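What to do with old neckties

My father wore a necktie to work every day, and when he stopped working he gave me the whole box of them. I do not wear ties myself. For a long time the box stood on top of my wardrobe and I only moved it when I cleaned the dust. In May I finally took it down and decided that each tie must either get a use or leave the house.

I began with the silk ones. Silk is a pleasure to handle, but it does not forgive mistakes. If you press it with a very hot iron it becomes shiny, and a water drop can leave a mark that stays forever. I iron mine on the lowest heat, with a thin cotton cloth between, and only from the back side. Then I let them hang over a chair until the next morning.
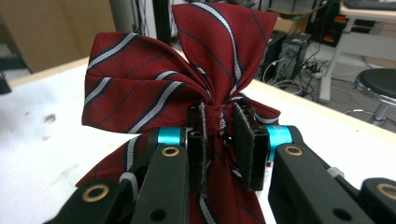
The bow is still my favorite thing to make from a tie, and it needs no sewing if you do not want to sew. You fold the wide part into two loops, pinch the middle very firmly, and wrap it with the narrow end. Stripes look best, I think, when they run in different directions on the two sides. My friend Ailsa Kerr prefers that both sides match, and she will open a bow again and again until they do. I do not have this patience – a small difference between the loops is pleasant to me.

For gifts I tie the bow around a box wrapped in plain brown paper. My neighbor Comfort received her birthday present like this, and now the bow is on the handle of her bag.

Nine ties remain in the box. Two have stains near the point, so I will cut them for bookmarks. The others I have not decided yet. Maybe a cushion cover, if I can borrow a sewing machine before the summer.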